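More data, they said

Posted by Sioned Kneath, November 18, 2025

I've been on the Flarngate sorting job since September, and I still can't get a straight answer to a simple question: what is an example worth?

The plan, as Stelios Politis put it to us on day one, is 3000 recorded runs of a robot arm taking things off a belt and putting them in the right bin. You feed those to the model and the model learns to sort. Fine. Why 3000? Bravo, the last project, had that many, so this one does too. I asked whether Bravo worked. I was told it "gave good insights." Make of that what you will.

As of tonight we have 214 runs we'd keep. Pantelis Moschos drives the arm and I label, which means I watch every run back and mark where the hand starts closing, where it lets go, and whether I'd call it a success. That last one is where I get cranky. A part that lands in the bin after bouncing off the rim is a success on our form. So is one where the fingers fumbled for a while and then got lucky. The model has no idea it was luck. It sees a tick in a box and a set of joint angles.

Then there's the sameness. I went through the kept runs last night and sorted them by where the hand was when it started moving. There are 5 starting positions, and really they're two with a bit of wobble. Pantelis is good at this, which is sort of the trouble. He found a way that works and he does it every time, with the same approach and the same tilt of the wrist. A beginner would give us uglier runs and probably a wider spread of them.

Ghazala Cheema disagrees with me. She says a clean, narrow set beats a messy one and we can widen it later. She may be right, and she has trained more of these than I have. But I've noticed that "later" is when the money has gone to something else.

What I'd like is dull. Hold back 14 runs with shapes and bin layouts the model has never been shown, train on what we've got now, and see how badly it does. If the score barely moves between 100 runs and 200, I'd want a very good reason to sit through the rest. I've asked for this twice in writing.

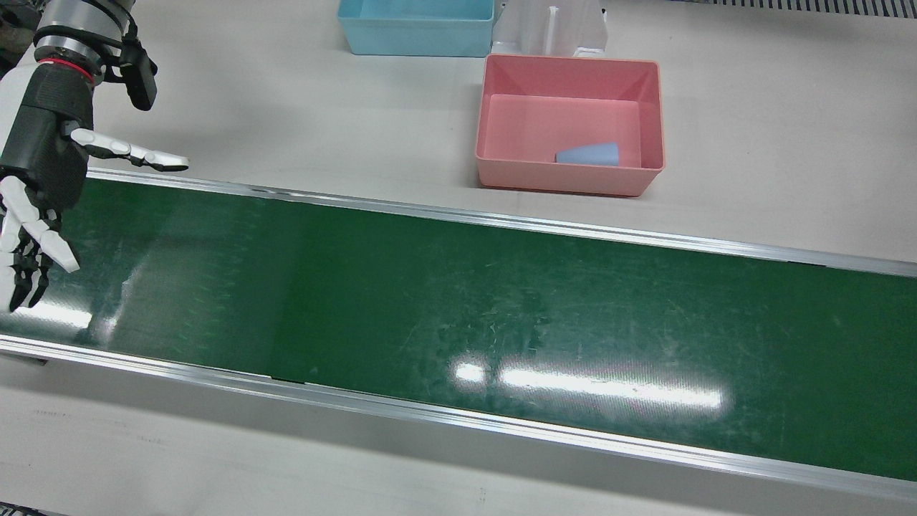 Reading time: 2 minutes

Blue cone in the pink bin, hand open over the green belt. I'd have liked to see more in the way of clutter on that belt across the whole set, and some awful lighting too. The glare stripe is in nearly every run I've labeled and I half suspect the model will learn that before it learns cones.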